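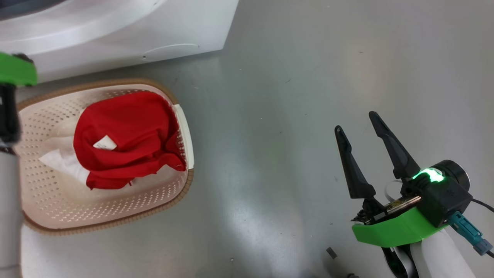
The Household Robotics Practicum at Govunley Technical College is now in its second year as a credit-bearing course, and its students have taken up a task most people finish without thinking: doing the laundry. The faculty supervisor, who agreed to discuss the course with the college newsletter on behalf of the department, said that the assignment was chosen because it is difficult in ways that a first-year student can see at once. A red garment bunched in a perforated basket, with a white cloth partly hidden under it, may look like a simple starting point. To a machine with two black fingers on its right gripper, the supervisor said, it is a serious problem. "A block has six faces, and you can write all of them down. A shirt has whatever shape it was dropped in."

The practicum enrolled 59 students this term, divided into teams that share the department's two-armed robot on a posted schedule. Each team is responsible for one portion of the full task, which the course documents call the Zodia sequence. The portions include approaching the basket, picking up a single item, carrying it to the front-loading washer, and placing it inside without leaving a sleeve over the edge of the door.

Students begin by operating the arms themselves. They guide the robot through the motion many times, and the recorded motions are then used to train the software that will later run without them. According to the supervisor, this stage changes how students think about the work.

"They come in wanting to write code, and I understand that," the supervisor said. "Then they spend an afternoon trying to pick up one piece of clothing without dragging a second one out with it. After that they ask much better questions."

One second-year student, who leads the team assigned to the pickup stage, agreed. "My first session I got the shirt out of the basket and dropped it on the floor, and I was still proud of it," the student said. "Our instructor asked what the robot should do next. We had no plan for the floor at all. We had to go back and add one."

The department purchased its gripper controllers from Neltico, a regional supplier, and wrote its own recording software, known as Shojaei. The software saves the view from the robot's head along with the position of each joint. Students are required to label every recording as complete, partial, or failed before they leave the lab. The supervisor described this rule as the least popular part of the course and said that it would remain in place.

"A failed attempt with a good note attached is worth keeping," the supervisor said. "An attempt with no note is very hard to use. By April we could not tell you what happened in it, and neither could the student who made it."

Asked whether the lab had encountered problems with lighting, the student team leader said that the floor had caused more trouble than expected. It is gray and slightly glossy, and bright patches of light show on it. An early version of the team's software treated some of those patches as objects. The team responded by recording at several times of day, including a 7 a.m. session that the student described as "not well attended, but useful."

Grades in the practicum do not depend on whether the robot completes the task. Teams are assessed on the quality of their recordings, on a written safety review, and on a final demonstration of 5 attempts before visitors from other departments. A team that cannot explain a failure loses more credit than a team whose robot simply fails. The student team leader called the policy fair, although some classmates had asked for extra credit for a full run.

The supervisor confirmed that the course will be offered again next year and that the department hopes to add a folding stage. No decision has been made on whether folding will be required of all teams or reserved for students who have already completed the washer assignment.

"I would like to see them try it," the supervisor said. "I have told them to expect that it will take longer than they think. The washer did."

Students who wish to enroll must complete the introductory programming course and the lab safety session. The safety session is held on Monday afternoons, and registration is handled through the department office.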